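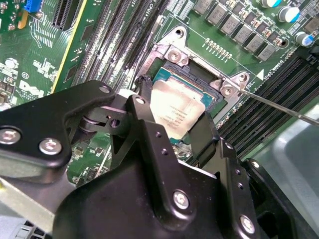
Is the Quansah repair mat worth the money if you only open up a computer once or twice a year?

I'd say it is if you're as forgetful with screws as I am, and probably skip it if you already have a tidy bench and a good memory.

I bought mine last October after a bad evening with an old desktop, three saucers of screws and a cat. The saucers had sticky notes on them, and the cat likes sticky notes. So I went looking for something flat and rubbery with little walls on it, and the Quansah kept coming up, and I ordered the large one from Diseck because they had the gray in stock and everybody else wanted me to wait for the blue.

It came rolled up in a cardboard tube. It did not want to be unrolled! I had it under a stack of cookbooks for two days before the corners stopped curling, and one corner (front left, the one I lean on) still lifts a bit when the kitchen is cold. A friend of mine put hers in a warm bathroom for an hour and it went flat right away, so maybe try that first.

The smell is real, by the way. Plenty of the reviews mention it and I figured people were being fussy. It smells like a new shower curtain. Mine hung over the porch rail for most of a weekend and after that I could only smell it with my nose right down on it.

OK, the good stuff. The surface has just enough grip that a board stays where you put it while you're pushing on a stiff connector, and small screws don't skate off when you knock the table. The back edge has a row of shallow pockets, and next to those there's a magnetic strip, which I use far more than I thought I would. I work from left to right, first screws out on the left, and then go backward when I'm putting it all together again. There's a white panel you can write on, too. Dry-erase marker works fine, but wipe it off the same day. I left "fan screws, long" on there for a month and you can still read it.

You can put a soldering iron down near it without panicking, though I wouldn't leave one lying on it. Mine has a small shiny dot from when I got careless. The box makes a claim about temperature that I haven't tested and don't plan to.

One thing to be clear on: the standard mat is not a grounding mat. It has no snap for a wrist strap. The Avavora mat does have the snap and comes with a cord, and if you're handling bare chips or memory a lot I'd look at that one first. I borrowed one from Sipho Masilela at work for a week to compare. It's thinner, it lies flat straight out of the bag, and it costs more. What it doesn't have is pockets, just a plain surface with one long groove, and by the second night I had screws in a saucer again. Sipho swears by it, but Sipho also keeps his screws in labeled pill boxes, so he's a different kind of person. I ended up buying a separate wrist strap and clipping it to the computer case, and I'm happy with that.

Cleaning is easy. Dish soap, warm water, an old toothbrush for the pockets. Thermal paste is the worst of it – it smears everywhere before it gives up. Rubbing alcohol on a rag does the job. Dust sticks to it more than I'd like, and pet hair, wow. I keep it rolled up on top of the fridge now.

Size is worth a thought before you buy. The large takes up most of my kitchen table, and a full-size case won't sit on it with any room left for parts. I stand the case on a towel and use the mat for whatever comes out. The small one would be plenty for phones and laptops. I saw one at the Kisthorpe swap meet and almost bought it as a second.

I've used the mat for two laptops, my neighbor's desktop, a sewing machine and a pair of reading glasses, and I've lost one screw in all that time. It was in my sleeve.

Four stars from me. I'd give it the fifth if they'd ship it flat.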